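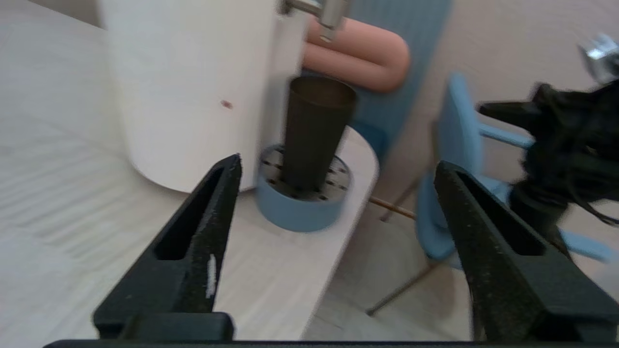 Fig. 1. Cup on its tray, rim up, with the metal fitting overhead.

Home Courses Handouts Lab Schedule Contact
Filed under: Front of House / Beverage Service
May 31, 2021
By the Dining Room Instructors, Chisholm

Session 5: Water on the Table

Last session we did carafes, and most of you are now able to pour from one without apologizing to the guest. Today's subject is the table dispenser, where the guest does the pouring and we do the wiping.

The setting is a booth at Follia, our practice dining room. Read these notes before lab. They run to three pages when printed, and the quiz comes from the parts people skip.

Why put a dispenser on the table at all

A server on a busy floor spends a surprising share of the shift carrying water to people who then don't drink it. When we timed one lunch in February, water refills took up 29 minutes of a single server's shift. A dispenser hands that job to the thirsty. In exchange you give up a good part of the tabletop, and you have to accept that some guests will treat the spigot as a toy. Adults are worse than children in this respect.

Terms used in lab

Reservoir: the clear part that holds the drink.
Base: the part it sits on, with the spigot in front.
Spigot: call it this in the write-up. "The tap thing" cost several of you points last term.
Drip tray: the round piece with holes in the top, placed under the spigot. A drip tray holds less than everyone believes.
Footprint: the amount of table a thing occupies, including the space a hand needs to work it.

Footprint is where most layouts go wrong. Students measure the base and forget the tray, then forget the guest's elbow. Clear glass needs the same care. A big bowl on a pale wood-grain top is easy to overlook when you are sketching a layout, and harder to overlook once your sleeve has found the rim. Draw it in, with a circle the size of the rim, before you draw anything that has to be reached.

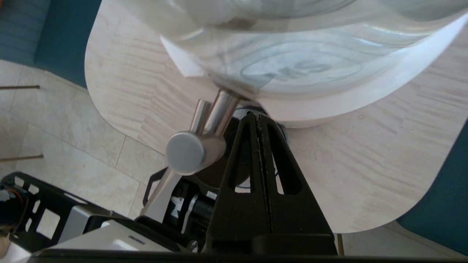 Placing the dispenser

1. Clear the table and wipe it. Crumbs under a base make it rock.
2. Put the base down first, spigot toward the open side of the table. A spigot facing the wall is a decoration.
3. Set the tray directly under the spigot. Look from the side as well as from above, as the view from above flatters everyone.
4. Stand a cup on the tray and check that it goes in and comes out without tipping. Use the tallest cup on the menu. The short one always fits.
5. Fill, put the lid on, and draw one cup yourself. Drink it. If you wouldn't, start over.

The tapered cups we use are narrower at the bottom than at the rim, so they look centered on the tray well before they are. Go by the foot of the cup. A dark cup has the further disadvantage that the guest can't judge the level through the side – expect overfilling, and check the tray more often than you would with clear glasses. 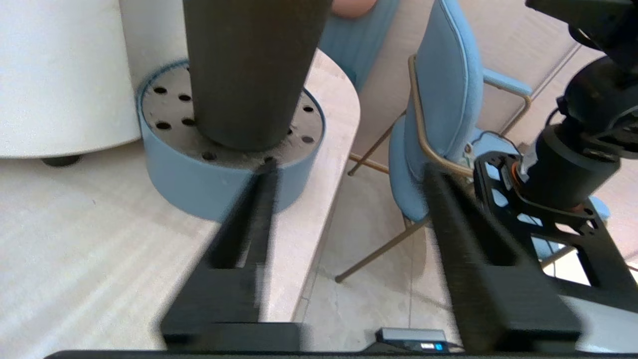

Empty the tray on a schedule and write the schedule down. "When it looks full" is the rule at Wilto, our sister dining room, and Wilto goes through a great many cloths. With over 80 seats to look after, nobody is going to stroll past and peer down the holes for fun.

Two dispensers, one table

A second drink goes at the back, in the smaller dispenser, with its own tray. Sharing one tray between two spigots sounds thrifty until someone has to slide it. Keep the larger unit where it can be reached from either bench, and keep small items such as bottles out of the path of the lever hand.

Napkins belong where a wet hand can get to them. The bench is not a shelf, and neither is the bolster, however much it invites leaning things on it. Snacks left on the seat will be sat on by the next party or eaten by the closing shift. 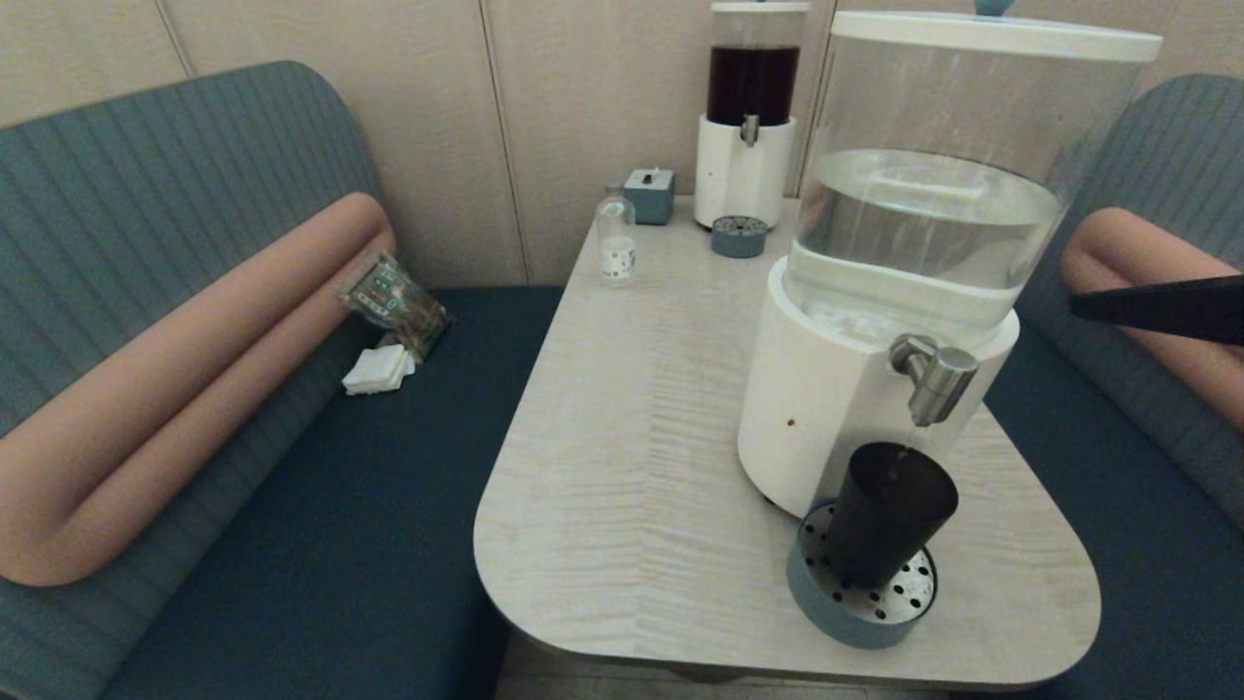
Fig. 4. Booth layout with large and small dispensers. Mark the footprints on your own copy.

For next session

Draw the booth in Fig. 4 from above and propose one change. "Remove everything" was submitted last year and will not be accepted again. Read the Varonari packet on tray cleaning, especially the section on the perforated plate, and bring a dry cloth. Lab partners stay the same, requests notwithstanding.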